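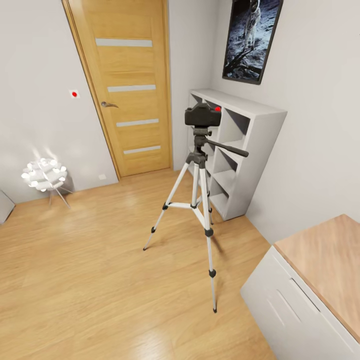
Camera on its tripod, facing the door

Open day at the Bullon Center for Practical Ethics, Flidcombe

I've been meaning to get to one of these for years, and in October I finally did. Bullon opens its doors once every fall, you sign up by email, and if you're lucky you get a seat in the morning seminar as well as the library tour (I got both!). The bus drops you at the bottom of the hill in Flidcombe and the walk up is steeper than the map makes it look, so wear real shoes.

Coffee was at nine thirty in the front hall. I got talking with Julián Marín, who teaches ninth grade history and had driven up that morning hoping to steal ideas for a unit on just war. We ended up sticking together most of the day. He takes far better notes than I do, and a few of the details below are from his notebook.

The seminar was the reason I came. Daryna Levchenko led it, on promises to the dead. Suppose your father asks you on his deathbed to keep the family orchard, and you say yes, and ten years later the orchard is ruining you. Do you still owe him anything? Who would be wronged if you sold? She started with the view that a dead person can't be harmed, let it sound completely obvious for twenty minutes, and then asked whether we'd feel the same about a surgeon who quietly ignored an organ donor's written wishes. The room got loud after that. One woman said the promise was really made to herself and she could let herself off, and Levchenko asked, very kindly, what a promise you can cancel whenever you like is good for. I'm still chewing on it.

What I liked was that she let people be wrong for a while. I took an ethics class in college where every discussion turned into "well, it depends on your values" within five minutes and we all went to lunch. Here you had to say why, and then somebody would hold you to it.

Lunch was soup and very good rye bread. There was a vegetarian soup and a second vegetarian soup, and at my table that led straight into an argument about animals. Zakhar Hladun, a retired vet, argued that most of what we call kindness to pets is for our own benefit. I disagreed and I don't think I did it very well. By the time I'd thought of my reply they were clearing the bowls.

The library tour was at one, with Gladys Cabrera, who has run the place long enough to find things without the catalog. The heart of it is the Lytvynenko bequest, 672 volumes on moral philosophy left by a schoolteacher who wrote in the margins of nearly everything she owned. Gladys passed around an old textbook on the virtues where the chapter on honesty has "NO" down the side of one page and then, in different ink, "well, maybe." I'd have been happy to sit down with that one all afternoon. There's also a shelf of introductory readers on abortion, euthanasia, punishment and so on, arranged by decade, and you can watch the questions shift. The older ones hardly mention animals at all. The newer ones give them whole sections.

You can't borrow from the bequest but you can read it on site if you write ahead. Readers' tickets are free. The regular shelves do lend, for 4 weeks at a time, and they'll mail books to you if you cover the postage.

Last thing was a talk by Fedir Zakharchenko on the good life, and whether it's something you can be mistaken about. I'm afraid this one lost me a bit. It was a paper he plainly gives to other philosophers, with a lot of "as so-and-so replies to so-and-so," and it came right after the library, when half of us were ready for a nap. Julián thought it was the best part of the day, so take that for what it's worth. The question period was livelier. Somebody asked if a perfectly contented person could still have a bad life, and he just said yes, and waited.

Some practical stuff if you're thinking of going next year. Sign up early, as the seminar fills before the tour does. The reading packet is 216 pages and you do not need to finish it (I read the first two pieces and kept up fine). The hall is chilly. There's a book table near the exit where I bought a slim paperback called Bokby, a set of dialogues between two neighbors who fall out over a fence, and I finished it on the bus home. Parking is behind the main building, and the last bus down leaves at ten past five, so don't get caught up arguing on the steps like I did.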